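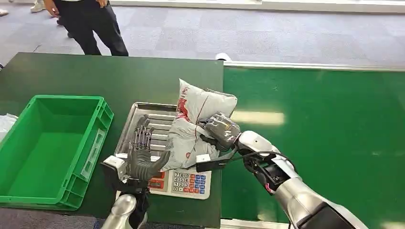 Saco em cima do prato de inox, caixa verde à esquerda da balança.

4. Pesar e separar os sacos

Se chegou até aqui, já tem a bancada montada e a balança ligada à corrente (capítulo 3). Agora vem a parte de que eu mais gosto — pesar! Escrevi este capítulo como explico a quem começa comigo, com as manias todas incluídas, porque foi assim que a coisa me ficou na cabeça. Onde digo «prato», é o tabuleiro de inox que assenta sobre a balança. Onde digo «caixa», é a caixa de plástico verde, aberta em cima.

4.1 Antes do primeiro saco

1. Passe um pano seco pelo prato, sobretudo pelo fundo. As nervuras apanham pó, farinha, bocadinhos de fita-cola, tudo e mais alguma coisa. Eu uso um pincel macio para os cantos (um de pastelaria, daqueles baratos) e fica impecável.

2. Assente o prato bem centrado na balança. Carregue com um dedo em cada canto, ao de leve: se algum abanar, levante e volte a pousar.

3. Ponha a caixa ao lado esquerdo da balança, encostadinha mas sem tocar no prato. Se a caixa tocar no prato, o peso vem errado, e olhe que já perdi uma manhã inteira por causa disso.

4. Ligue a balança já com o prato em cima e espere que o visor fique parado no zero. Se não for a zero sozinho, use a tecla da tara.

Nota: na nossa bancada Firer o painel fica virado para quem trabalha. Parece óbvio, mas já vi muita gente a esticar o pescoço para ler os números de lado. Rode a balança antes de pôr o prato, não depois.

4.2 Pesar um saco

1. Pegue no saco por baixo, com a mão aberta, e deixe-o acamar um bocadinho. Os sacos moles fazem barriga, e se os agarrar só pela ponta de cima o conteúdo vai todo para o mesmo lado.

2. Pouse-o no prato com calma. Nada de largar do ar! As células de carga não gostam, e o visor fica a dançar durante uma eternidade.

3. Veja se alguma ponta do plástico passa para fora do rebordo. Uma ponta no ar não faz mal nenhum. Uma ponta apoiada na caixa ou na mesa já estraga a leitura.

4. Tire a mão. Parece mentira, mas é o erro mais comum: ficamos ali a amparar o saco com dois dedos e depois estranhamos o resultado.

5. Espere que os números parem e só então leia.

6. Escreva o peso na folha Girkow, na linha do lote. Eu escrevo sempre os gramas inteiros, sem arredondar. Se o visor diz 377, na folha fica 377.

7. Passe o saco para a caixa, deitado.

Cuidado: o limite que usamos para os sacos de granel é de 500 gramas. Acima disso, o saco volta para trás e é dividido. Não vale a pena tirar uma mão-cheia e fechar outra vez, fica sempre mal fechado.

4.3 O prato e a luz

Este ponto não vinha na primeira versão do manual, e foi o que mais falta me fez quando mudámos a bancada para junto da janela. Trabalhar com luz natural é uma maravilha (poupa os olhos, anima a manhã, vê-se logo se um saco tem um furinho), mas o inox reflete tudo, e há horas em que as nervuras brilham tanto que não se percebe se o prato está limpo ou não. 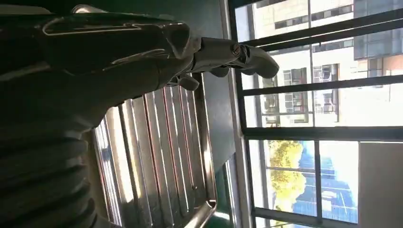
O meu truque é passar os dedos pelas nervuras, de uma ponta à outra, no sentido do comprimento. O que os olhos não apanham por causa do brilho, apanham os dedos. Se sentir um grãozinho, pincel e pano outra vez.

1. De manhã, sente-se ou fique de pé no seu lugar e olhe para o visor. Se o reflexo tapar os números, rode a balança um nadinha, prato incluído, e volte a fazer a tara.

2. Feche a janela antes de pesar. Uma corrente de ar num saco leve e tufado chega para mexer no último algarismo.

3. Se o sol bater em cheio na balança, mude-a de sítio ou espere. O calor faz o zero fugir devagarinho, e a gente só dá por isso ao fim de uma dúzia de sacos.

Nota: sempre que mexer na balança, mesmo que seja só um empurrãozinho para limpar por baixo, refaça os passos 2 e 4 do ponto 4.1. Demora menos do que ir à procura do erro na folha.

4.4 Encher a caixa

1. Comece com a caixa vazia. Espreite lá para dentro, que às vezes fica uma etiqueta colada no fundo.

2. Arrume os sacos deitados, com o fecho para cima, numa só direção.

3. Pare aos 12 sacos. Cabem mais, eu sei que cabem, mas depois os de baixo ficam esborrachados e a caixa custa a levantar.

4. Levante a caixa pelas pegas e leve-a para a estante Danladi. Nunca a arraste pela bancada, que vai direitinha contra a balança.

Cuidado: não empilhe caixas cheias ao lado da balança. Com uma pilha ali, o braço roça no prato sem darmos por isso.

4.5 Quando o peso não bate certo

O visor não para quieto. Veja se há alguma coisa encostada ao prato: caixa, cabo, manga da camisola. Depois veja a janela. Se continuar, desligue, conte até dez e volte a ligar.

O zero não é zero com o prato limpo. Faça a tara. Se fugir outra vez passados uns minutos, a mesa não está nivelada; volte ao capítulo 3, ponto das patas reguláveis.

Dois pesos diferentes para o mesmo saco. Até 8 gramas de diferença, costuma ser o saco mal centrado. Pese uma terceira vez e fique com o valor que se repetir. Mais do que isso, pare tudo e confira com o peso-padrão Kandley, que está na gaveta de cima, dentro do estojo.

O visor está apagado. Antes de chamar alguém, confirme a ficha (sim, já me aconteceu, e mais do que uma vez!).

4.6 No fim do turno

1. Tire o prato e lave-o com água morna e uma gota de detergente. Seque logo, se não as nervuras ficam com marcas.

2. Limpe o teclado da balança com um pano quase seco. Nunca borrife diretamente sobre as teclas.

3. Guarde a folha do dia na capa e deixe uma em branco na bancada para quem vier a seguir.

4. Desligue a balança e volte a pôr o prato no lugar, já seco.

Texto revisto em 13/01/2019. A tabela de taras para os sacos de papel vem no capítulo 5.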